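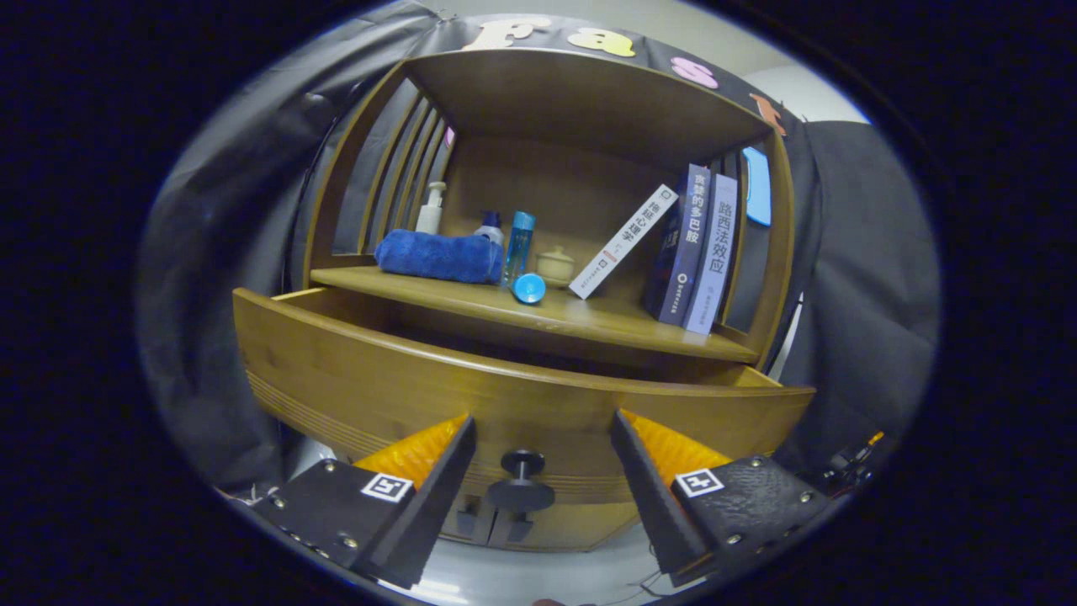 Rules for working around household furniture with a hand-held gripper cover three things in this course: the state of the furniture before a run, the state of the tool, and what gets written down afterward. The first is the one students skip. A cabinet with its drawer pulled out, a towel and bottles on the shelf and a book leaning at a steep angle is a perfectly good starting state, but only if the run sheet says so. The lidless blue bottle with its cap lying beside it has to be on the sheet as well, or the next person will put the cap back on and the two sets of runs will no longer match.

Courses > Farusar Lab > Handling and Manipulation > Handout 4

Handout 4: Good practice for furniture tasks
Revised 16/07/2018

Read this before your first session in the Moststead room. The safety sheet from Handout 1 still applies. Where the two differ, follow Handout 1.

1. What we mean by a rule

In these notes "must" marks a requirement. A run that breaks a "must" is thrown out. "Should" marks good practice, and you may depart from it if you write down what you did. "May" is permission. Use the three words the same way in your own reports. In last year's reports "should" was used for all three, and it was hard to tell which runs could be kept.

A house rule is a local rule. It does not replace the safety standards covered in the first half of the course, and following it does not show that a machine meets any of them.

2. Before the run

2.1 The start state must be written on the run sheet before the tool is picked up. List each object, where it is, and whether it is open or closed.

2.2 Drawers and doors must be recorded as shut, part open or fully open. If a drawer is part open, measure the gap at the middle of the front edge. On a curved front the corners give a different reading.

2.3 Liquid containers should be empty. If one has to be filled, use water, and note the level.

2.4 Loose caps and lids count as separate objects. Give each one its own line.

2.5 Books and other leaning objects should be set up by the same person for the whole block. Small changes in angle are enough to change how a book falls.

2.6 Knobs and handles must be checked for play by hand. A knob that turns on its stem has to be tightened or reported. Do not work around it.

3. The tool

Check both finger pads at the start of each block. A pad must be replaced if the ridges are worn flat or if it lifts at a corner. Pads should also be replaced after 700 grasps even if they look fine. The count is kept on the card in the tool case.

The markers on the fingers must be clean and flat. Wipe them with a dry cloth. Do not use solvent, and do not cover them with clear tape, as glare off the tape is a common cause of lost tracking.

Check the screws in the finger housings by eye, and with the small driver if anything looks raised. Report a missing screw at once and look for it before the next run. It may have gone into a drawer.

4. During the run

Approach a knob or handle straight on where there is room. Close the fingers fully before pulling. Pulling on a half-closed grip marks the pads and teaches nothing useful.

Keep the free hand out of the drawer and away from its front edge. This is a "must".

Stop if an object falls that was not part of the task. Do not catch it. Mark the run as stopped, reset the shelf from the sheet, and start again with a new run number. Stopped runs are kept in the log and are never renumbered.

A block is 50 runs at most. Take a break of at least ten minutes between blocks.

5. After the run

Fill in the end state while you are still standing at the furniture. A line such as "drawer closed, nothing else moved" is enough if it is true. "OK" is not enough.

Files must be copied to the Pluncombe drive on the same day. Local copies are wiped after 90 days. The September group lost a full block this way.

6. A worked case

The Chang set has 1,366 runs on one cabinet. When the sheets were checked, the most frequent fault was a start state copied from the previous run without a look at the shelf. The motion data was sound, but a reader could not tell which objects had shifted along the board between runs. Those runs can still be used to study the grip. They cannot be used for anything that depends on where the objects were.

For the seminar, bring one of your own run sheets and mark every entry that a stranger could not reset from. Rewrite those entries using the wording in section 1. One page is plenty.

Handout 5 covers doors and hinges. Read sections 2 and 4 again before you start it.

This site uses cookies to remember your course login. By continuing to browse you agree to our use of cookies. Accept | Manage settings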